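Zedonstead Countertop Water Filter: what you get for the money

Posted May 29, 2024 by Nelly Tamayo

Price: $209. Replacement cartridge: $30. Warranty: see below, and read it twice.

We carry the Zedonstead since customers keep asking for it, and I would like them to know what they are buying before the box arrives. It is a carbon block filter in a steel housing with a hose that screws onto the kitchen faucet. It takes the chlorine taste out of city water, and it does that well. The maker's leaflet also says the water will be "more alive." I have no idea what this means and neither did the sales rep.

Specifications
Rated cartridge life: 300 gallons
Hose length: 30 inches
Fits: standard threaded faucets, adapter included
Does not fit: pull-down sprayers, whatever the leaflet says
Color: brushed steel

About that cartridge life. Halyna Fedoruk ran one in our shop kitchen on plain tap water and the chlorine taste crept back well before the rated 300 gallons. Your water may be kinder than ours. I would still budget for more cartridges than the leaflet tells you to.

The Dumlao pitcher costs far less and tastes the same to me for the first few weeks. You fill it by hand and it hogs a shelf in the fridge. The Skustavier under-sink unit has better flow, but you will be drilling a hole.

Warranty
The housing is covered for 7 years. The hose, the adapter, the diverter valve and the cartridge are not covered, so the part under warranty is the part least likely to fail. Keep your receipt anyway.

Shipping and returns
Orders leave our Davside store within 7 days. Opened cartridges can't come back. Unopened units can, less the postage. The maker says a new diverter valve is coming in June, and if you've waited this long, you might wait and see whether it drips less than the current one.
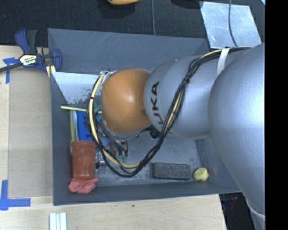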